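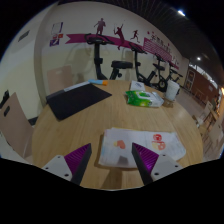
A round table is a lovely thing to eat at and a terrible thing to keep clear, and after years of living with one I have come to think the trouble is that it has no corners. On a square table you can push the post into one corner and the salt and pepper into another and still feel you are in charge. On a round one everything drifts towards the middle and settles there. Ours is pale wood, so every bit of clutter shows up beautifully, and by teatime you will find a crumpled white paper bag or bit of wrapping paper with its cheerful red and yellow printing, something flat and black lying at an angle over on the left, and a soft packet of the wet-wipe sort behind the bag. None of it is dirty, none of it is really rubbish (well, perhaps the bag), and yet you couldn't lay two places without moving the lot.

What works for us is clearing from the rim inwards. Start at the chair you sit in most and go round the edge once, picking up whatever is nearest, and leave the middle until last. Paper goes first. Flatten bags as you lift them and you'll feel straight away if there's a receipt or a stray biscuit left inside. The clean ones I fold into quarters and keep in the drawer, where they come in very handy for draining chips or ripening a hard pear.

Folders and mats want a proper home, and it should be within arm's reach of the table or they will be back by morning. My friend Guoqing Mao hangs a canvas pocket on the back of one chair, which I thought looked odd until I tried it myself and stopped losing the school letters.

Now, wiping. A damp cloth, well wrung out, then a dry one straight after, always along the grain. Please do check the packet before using ready-made wipes on bare or oiled wood -- some of them leave a dull patch that takes an age to put right. If you eat hot things in bowls, as we do (it is ramen most weeks in this house), put a cork mat under each, even if the bowl has a foot. Every spring I rub in a little oil, 100 ml being plenty for a table our size, and leave it overnight with a note on top so that it isn't used for breakfast.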